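September, bench notes, Udgate cell

Small-parts work again, metal tube and toothed blue part. Stella Rugemalira wants to know if the arm can take over this chore from the Belmonte line. 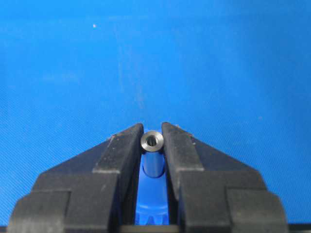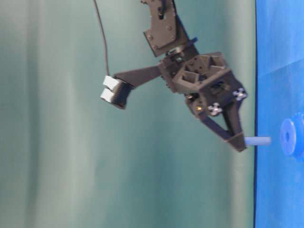 My answer is still no – or not unattended. A person does 500 a shift and talks the whole time. The arm got through 111 before I stopped for lunch, with 4 drops. Same story as the dish rack job. Check finger pads before the next run.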